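4. Preparing the cell for a practice round

This section is for members of the Viltthorpe student robotics club who use the two-arm cell for the Cadodis tidy-up task. Please read section 3 (power and emergency stop) before you begin. Last revised August 22, 2021 by Cor Lambrechts.

4.1 Before you switch on

1. Check that the main switch is off and that both arms are resting.
2. Look along the rail from left to right. The small circuit boards near the bases have thin wires, and these come loose easily. Do not pull on them.
3. Lay the mat flat, up to the back wall. A fold in the mat will catch the fingers of the gripper.
4. Follow the cables of each arm with your hand. They must have enough slack for the elbow to bend fully.

Caution: Never put your hand inside the walls when the controller is on, also not to pick up one small part. Press stop first, then wait until the lamp is off.

4.2 Placing the objects for round A

5. Put the white shelf at the back left, with all four legs on the mat.
6. Place the four toy cars in a row on the top shelf. The lower shelf stays empty.
7. Put the black carrying case at the back right.
8. Lay the pliers in front of the case and the adjustable wrench on the left side of the floor. Spread the pink pigs over the middle.
9. Start the Bajwa program, choose "Open both" and compare your cell with the picture.
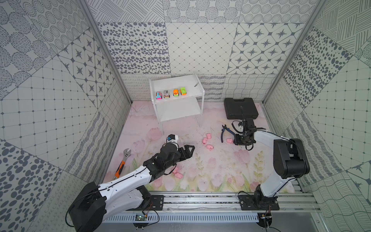 4.3 Placing the objects for round B

Round B is more difficult – the cars go down to the floor, and twigs are added between the objects. The shelf and the case keep their places from round A.

10. Put the grey and white car in the centre of the mat and the green and orange car more to the right.
11. Scatter the small pink pieces in loose groups. Do not make a straight line of them.
12. Spread the dry twigs last. Keep them away from the rail.
13. Set the speed to 20 per cent for the first attempt of each new driver.
14. Move one arm at a time until both drivers feel sure.

Note: If the Brulorport connection is lost, the arms hold their position. Wait 2000 ms before you press "Reconnect". If error 19 comes back after this, write it in the log book and ask a senior member.
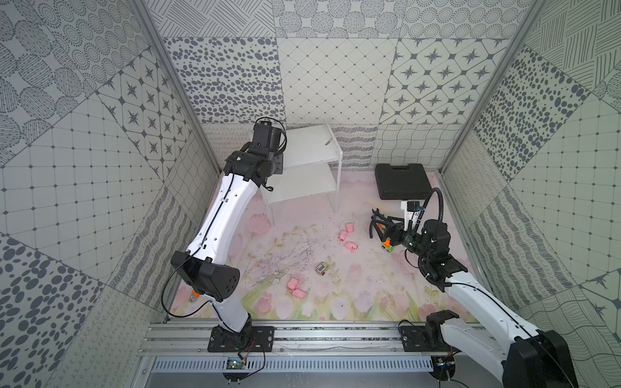 Figure 2. Both arms over the mat, objects for round B.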